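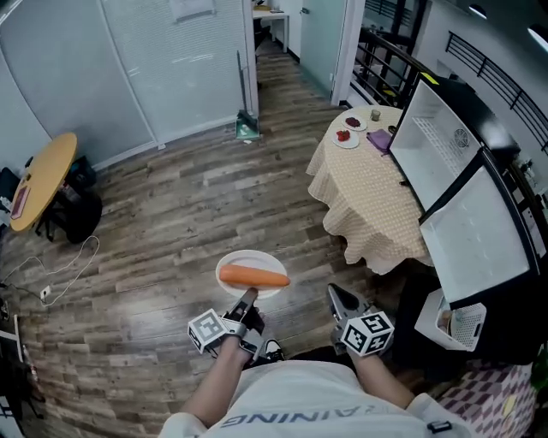 Eltumgate Pretend Kitchen Demonstrations

Data card and README, second release
Last edited Nov 10, 2018

What this is

A set of short demonstrations of kitchen chores, collected by the Eltumgate student robotics club for our entry in the Sokholm Household Challenge. People carry out the chores with hand-held grippers, the grippers record, and later a robot arm is supposed to learn from it. The last part is still under development, as is our standing in the challenge.

The release holds 2880 demonstrations across 7 tasks. The longest runs 40 seconds. If you find a longer one, please open an issue, and accept our sympathy for having watched it.

Tasks

carry_plate: pick up a plate with one item of food on it and take it somewhere else without losing the item
load_plate: put one item of food on an empty plate
unload_plate: the reverse, and harder than it sounds
open_appliance: open a door by its edge or handle
close_appliance: popular with new members
fold_cloth: fold a small cloth once; we gave up on twice
clear_table: move everything on the table to anywhere that is not the table

Every task except fold_cloth has two-handed episodes. In carry_plate one gripper usually holds the plate and the other hovers nearby looking helpful. We left the hovering in. A model trained on it will hover too, so mask the idle hand if that bothers you.

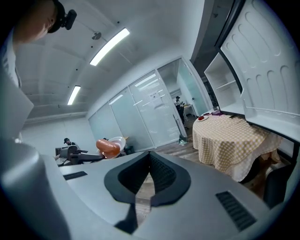
Food labels are the weakest part of this release. Labelers were asked to pick one word per item from a fixed list, and long orange things caused a good deal of debate. Anything the labelers could not settle in two passes is marked food_long. Anything red that could not be settled is marked food_red. We are aware that this is not how groceries work.

Folder layout

episodes/ holds one folder per demonstration, numbered in order of recording
labels/ holds one text file per episode with task, objects and outcome
splits/ holds the train and test lists
tools/ holds the viewer and the time alignment script
old/ is old; leave it alone

Each episode folder has left and right gripper video, a head video where one exists, gripper opening over time, and gripper position. Left and right mean the operator's left and right. In the first release they meant whatever the person copying the files thought they meant, and if your results on that release were puzzling, now you know.

Outcome labels

good: the task was finished
partial: some of it was finished
drop: something ended up on the floor
void: the operator forgot which task it was

Drops are kept on purpose. You can filter them out with the script in tools/, but we would ask you to look at a few first. The recovery attempts are among the more useful footage we have, and a few are very brave.

Known problems

Position tracking jumps when a marker cube leaves the head view. Reaching deep into an appliance is the usual cause. Affected stretches carry a flag called lost, and you should believe it.

Other people appear in the background of many episodes. Sessions ran with more than one operator at a time because room bookings are short. Do not assume that every gripper you see belongs to the episode you are in.

The Fankhauser viewer plug-in opens the label files but shows times in frames instead of seconds. Ours shows seconds but crashes if you resize the window. Choose according to temperament.

All sessions were recorded in the same room in October. A model that does well on the test split has learned that room, that floor and those tablecloths. Whether it has learned anything about kitchens is a separate matter, and we'd like to hear from anyone who tries it in a real one.

Splits

The test split was drawn by session, so no operator shift appears on both sides. Please don't reshuffle by episode and report the number. We did that once ourselves, had a lovely afternoon, and then had to take the poster down.

Use and sharing

Free for teaching, coursework and research. Everyone recorded has agreed to release of the footage for those purposes. If a member later asks to be removed, we cut the episodes and raise the version number, so check that you have the current one before you publish.

Storage is paid for through a small student grant from Kalteck, who asked to be mentioned here and have now been mentioned.

Fixes to labels are welcome as pull requests. Put one episode per line, with the old label first and the new one second. Requests to reopen the food_long question go to the discussion page, where there is already a thread.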